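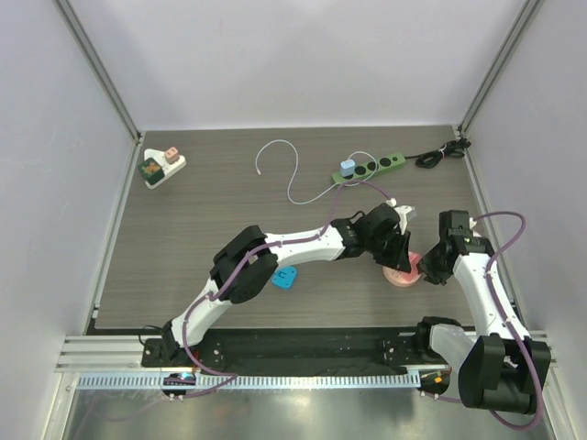 Two arms, one small pink disc or cup: parallel grippers or something softer?

Home Forums Grippers & Tooling Wiki Log in

Last updated in June
2 min read

Emlyn Kemeys

I have two arms on a shared rail, both with the grippers they shipped with, and I'm trying to get them to hand a small round thing from one to the other. Blocks are fine. Plugs are fine, if you're patient and have no plans for the evening. The round pink piece is where my self-respect goes to die. The left gripper comes in from above, the right one comes in at a slant, and at the moment of exchange the piece squirts out like a watermelon seed.

Out of 9 handovers last night I got 2. I have a pair of Bellis soft fingertips in my cart and a Vesmont three-finger gripper that costs more than my couch. Is either worth it for this, or am I about to buy my way around a software problem? The controller is a Wolstead, stock settings, and I have not touched the force limit because the manual made it sound like a marriage proposal.

Ha-neul Cheon

Touch the force limit. Stock on the Wolstead is set for people who pick up lumber. I'd drop it by half and try again before spending anything.

Then look at your angles. With one gripper pointing down and the other leaning in, the fingers close in two different planes, and a round edge gives each of them very little to hold. I'd have the first arm lift the piece clear of the table and turn its wrist so the second can close across the flat faces. Also open the first gripper slowly. Mine used to snap open and flick the part, and I spent a month blaming the camera.

If you still want to buy something, get the fingertips. I ran both on the same part, and the pads got 8 out of 9 once the force was sane. The three-finger did about the same and was so wide that it kept knocking into the other arm. It's a lovely gripper if you only own one robot.

One thing on cables: leave plenty of loop at the wrist if you add that turn. I had to reroute mine after it pulled tight and the gripper dropped out in the middle of a run.

Rhydian Gough

Just use suction. I have a Stomau cup and it picks up anything flat. Never tried it on two arms but I don't see why it would be different.

Iolo Gronow

Suction is good until the piece has a rim or a hole in it, and then you own a small noisy vacuum cleaner. For a handover you also need both cups on opposite faces, so you're back to turning the wrist anyway.

I agree with Ha-neul on the force. I'd add a pause of around 4 seconds with both grippers closed, just while you're testing. It looks ridiculous — two robots refusing to let go of a snack — but you can see which one is twisting the part. Trim it down later.

Emlyn Kemeys

Halved the force, added the pause. The right arm was the one twisting. Fingertips ordered, couch is safe for now.

Previous thread Next thread Back to top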